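4.2 Selecting a grasp point from the wrist view

The coarse plan described in Section 4.1 brings the gripper to a standing position in front of the garment, with the fingers apart and the tips level with the near side of the cloth. From that position onwards the overhead camera is no longer used. The arm itself blocks much of its view of the work surface, and the folds that matter for the first pinch are often too shallow to be separated from above. All remaining decisions in the approach are therefore made from the wrist camera alone.

The difficulty at this stage is one of naming what is seen. A garment that has been dropped on a surface presents many lines to a camera at short range: stitched seams, hems, the outer boundary of the cloth, creases pressed into a single layer, and the places where one layer passes beneath another. Only some of these lines can be pinched with profit. A pinch on a free edge or at the lip of a fold normally lifts one or two layers and opens the garment. A pinch across a seam in the middle of a panel gathers material from both sides and tends to leave the garment more tangled than it was. Earlier work at Hovland treated every strong line as a possible edge and relied on repeated attempts to correct the mistakes. We wished to reduce the number of attempts, and so we separate the lines into classes before any motion is made.

The Irham classifier takes a single wrist image and assigns each visible line to one of four classes: free edge, fold lip, seam, or surface crease. It was trained on 1,618 wrist images, in which the lines had been traced and labelled by hand. Labelling was carried out by two of the authors, working apart, and disagreements were settled by a third reading by Mehwish Swati. Most disagreements concerned hems. A hem is both a stitched line and a free edge, and the first version of the labelling guide did not say which class should be preferred. The guide was changed in July so that a hem is labelled as a free edge wherever the cloth ends at it, and as a fold lip wherever it lies over another part of the same garment. All images labelled before that change were read again.

Figure 3 gives a typical view at the standing position. The stitched seam on the left runs close to the near boundary of the cloth and almost in line with it, and a method based on line strength alone may confuse the two. The curved, hem-like edge of the folded flap is labelled as a fold lip under the revised guide. The crease into which it tucks lies ahead of the gap between the fingers.
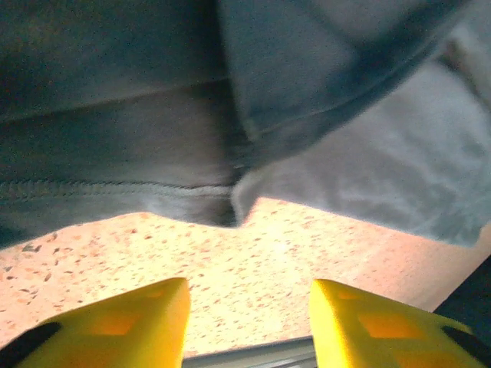
Figure 3. Wrist camera view of a crumpled garment fabric at the standing position, gripper open. The near boundary of the cloth is notched where the darker panel meets the lighter folded section.

4.3 Scoring and approach

Each line classed as a free edge or a fold lip is divided into short segments, and each segment receives a score. The score has two parts. The first is the confidence of the classifier over that segment. The second is a measure of reach, which falls as the segment moves away from the centre line between the fingers or turns away from the direction in which they close. Segments classed as seam or surface crease are not scored, but they are kept in memory and used as a penalty: a segment lying very close to a seam loses part of its score. The penalty was added following early trials in which the fingers closed on the correct edge and took up the seam behind it as well.

A notch in the boundary of the cloth is treated as a special case. Where two parts of a garment meet at the boundary with bare surface showing between them, the classifier often returns two short free edges that join at an angle. Neither is long enough to score well alone. We allow the two to be considered together when a fold lip ends near the same place, and the approach is then made along the line that divides the angle. Shiela Ocampo proposed this rule after a review of failed trials, and it is the only rule in the method which was written by hand.

When the highest-scoring segment has been chosen, the arm moves forward in 6 steps. A new image is taken after each step and the segment is found again in it. If the segment can no longer be found, or if its class has changed, the arm returns to the standing position and the next segment on the list is tried. No use is made of force sensing until the fingers begin to close.

Light remains the main limit on this part of the method. The wrist camera sets its exposure over the whole image, and a pale work surface close to the fingers may be rendered almost white while the folds behind it stay dark. Speckled surfaces bring a further problem, for their flecks become hard to see in the brightest areas and cannot be relied upon to mark where the cloth ends. We tested a fixed exposure during the work at Fekholm and found that it helped with dark garments and harmed the results with pale ones. The automatic setting was kept for all of the 700 trials reported in Section 5.

The Pukska planner, against which we compare our results, was given the same standing position and the same wrist images. Its own settings were left unchanged.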